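How wood becomes a flat board

A tree trunk is round, yet most of the wood in a house is flat. Getting from one shape to the other takes sawing, drying and sometimes glue.

At a sawmill the trunk is cut lengthwise into planks. Freshly cut wood holds a lot of water, and as it dries it shrinks. Planks are stacked with gaps between them so that air can pass through. The Abugri mill dries 3,000 planks at a time in a heated room called a kiln.

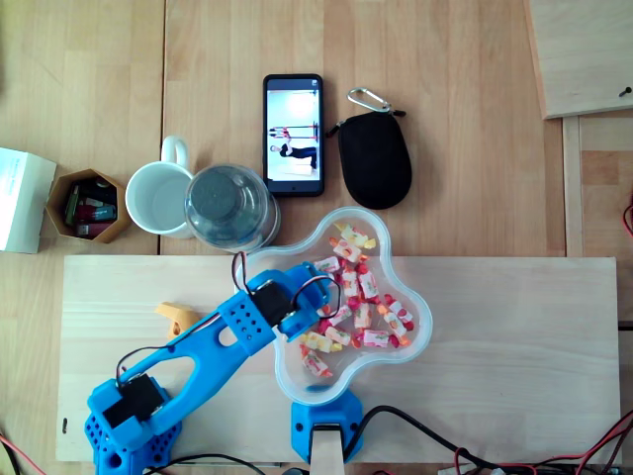

Undora Milton

The lines on a plank are called grain. They come from the rings of the tree, which adds one ring in most years. A slice across the trunk shows the rings as circles. A cut along the trunk shows them as long lines or tall arches.

Wide tables are often made from several narrow boards joined side by side. The line where two boards meet is called a seam. One very wide board can bend as it dries – this is called cupping – and narrow boards bend less.

Plywood is made in another way. A log is turned against a long blade, which peels off a thin sheet called veneer. The sheets are glued in layers, and the grain of each layer crosses the grain of the one next to it. The simplest plywood has 3 layers. Wood swells mostly across its grain, so the crossed layers hold each other still.

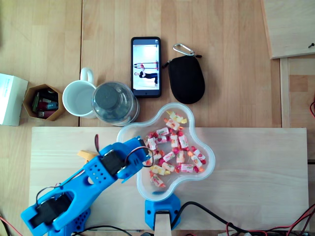 A pale wooden tabletop with a seam between two boards.

Words to know
Grain: the lines and direction of the fibres in wood.
Kiln: a heated room for drying wood.
Veneer: a very thin sheet of wood.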